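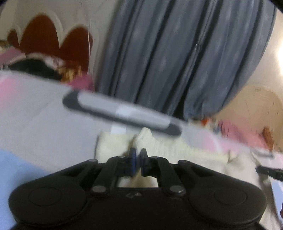
Radka, I read your note about labels twice and I'm still not sold. You want everything in the linen closet marked before the move to Wallstead, down to the last washcloth, and I can't see who is going to read it all. A label only helps if it stays with the thing it belongs to. Look at the little white strip by the gray piece with the dark ends, near the cream fabric. Is it a tag for the gray thing, or for the fabric, or a scrap of tape? I couldn't tell you, and I doubt the person unpacking in April could either.

On Wednesday, November 9, 2022, Radka Matić wrote:
> I think we should tag every soft item and every loose
> piece, then enter it all in one list. The Hollis house
> did it this way and they ended up with 1,397 lines, so
> it can be done. Prasico sells the iron-on kind. Larkevix
> has the stick-on kind, cheaper, and they say it holds
> through 90 washes. If two of us take a closet each we
> would be done in 10 days.

1,397 lines. I would like to hear from somebody at Hollis who has opened that list since they finished it. I asked at the time where the spare pillowcases had gone and was told to look in the blue cupboard, by a person, from memory.

As for the 90 washes, whose washes? Ours run hot, and the last stick-on labels we bought came off in the lint trap. Iron-on is better on flat cotton, I'll give you that, but I wouldn't put an iron anywhere near the fluffy things. You flatten the pile and the label lifts at the corners anyway. Sewing would work. I am not sewing.

The small hard stuff is a separate problem and it bothers me more. Pens, clips, bars, caps, whatever ends up lying on a pile of towels while you're folding. It gets rolled up in the next towel and goes into the box, and no list will find it. I'd sooner have one shallow tray per closet, and anything that isn't cloth goes in the tray before a single thing gets folded.

What I could live with:

One card per box, written large, taped inside the lid as well as outside.
Towels and blankets by size, no item numbers.
Sheets tied in sets with string — the string from the kitchen drawer, not the plastic kind.
No list beyond the cards.

If you want to try your way on the upstairs closet and mine on the downstairs one, fine, and we compare when the boxes are opened. Please don't order from either company until we've tried a few labels in our own machine. I still have half a sheet of the old ones if you want to see what they look like after a month.

Also, who has the good scissors?

Zdenka Živković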